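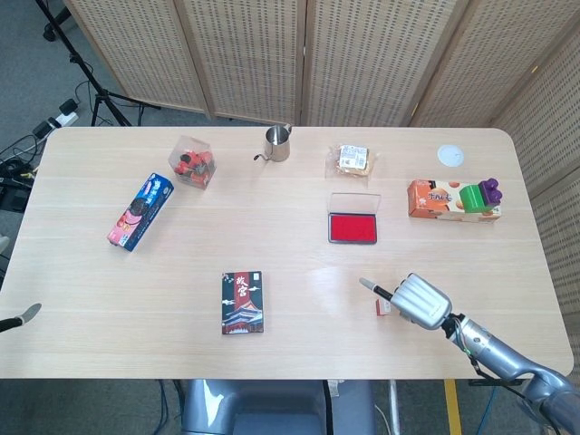

Search this journal
Enter keywords, author or title

3.2 Reader response to disaster fiction

The second part of the study looked at how readers judge novels based on real accidents. The corpus was drawn from Flolix, a book discussion site, and covers 31 novels with 3,000 posted reviews. Reviews of fewer than 110 words were left out of the close reading, as were those that only repeated the publisher's summary. This left 800 reviews, which were coded by hand.

Each review was coded for the stance it took on accuracy. A stance was recorded where the reviewer compared the plot with the historical record, or stated that no such comparison was needed. Mentions of the author's note were coded separately - many reviewers treat the note as part of the novel, and quote from it freely.

Figure 2. Workroom at Fliststead.

Novels set within living memory drew more comments on accuracy than those set earlier. The Wattimena titles, which follow a ferry sinking over several volumes, were the main exception. Their reviewers wrote mostly about family ties and seldom about the sinking itself. Stinard's scale of factual demand (see section 2.4) does not predict this result, as it takes no account of series reading. Codes were fixed in July and the scale was not changed after that point.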